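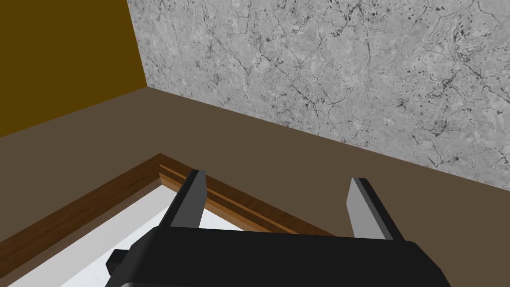

A wooden tray on a brown tabletop, in a computer rendering.

Wurndale kitchenware lending shelf to move into former bank building

WURNDALE, January 30, 2026 - The lending shelf that lets Wurndale residents borrow trays, serving dishes and large cooking pots will move to the former bank building on Troseston Road, the town library said. The shelf has run out of space in the library basement, where it opened with 13 items.

It now holds 263 items, most of them donated by households in Wurndale and Nustach. Serving trays are the most borrowed, followed by soup pots and folding cake stands. Borrowers need a library card from either town. There is no charge for the first week, and a late fee of $2 a day applies after that.

The library said demand was highest in December, when every large tray was out on loan and a waiting list was opened for the first time. Several families had asked to reserve trays for holiday meals and were turned away. Under the new rules, a tray can be reserved up to a month ahead, and one household can hold no more than two at a time.

The bank building has been vacant since the branch closed. The town owns it and will let the library use the ground floor without rent. The old teller counter will stay in place and serve as the checkout desk. Shelves will go along the back wall, and a sink is being put in so that returned items can be washed before they go out again. At present, staff carry them upstairs to the break room.

The town has set aside about $2,000 for the work. That covers the sink, the plumbing and a new lock for the side door. Shelving will come from the basement. A ramp at the front entrance is not part of the budget, and the library said it would apply for county money to pay for it. Until then, anyone who cannot use the front steps can ring the bell at the side door, which is level with the parking lot.

Tô, a restaurant on the same block, has offered a set of stockpots and sheet pans it no longer uses. The library has accepted the stockpots. The sheet pans are too wide for most home ovens and were declined.

Items on loan during the move can be returned to the main desk at the library as usual. Borrowing will stop for two weeks while the shelf is packed and relabeled. Late fees will not be charged for that period. The library will post the opening date on its front door and on its website once the plumbing has been inspected.

Donations are also on hold until the new space opens. After that, the shelf will take wooden, metal and ceramic pieces in good condition. It will not take nonstick pans, knives, glassware or anything with a power cord. Donors are asked to wash items first and to leave them at the desk during open hours, not outside the door.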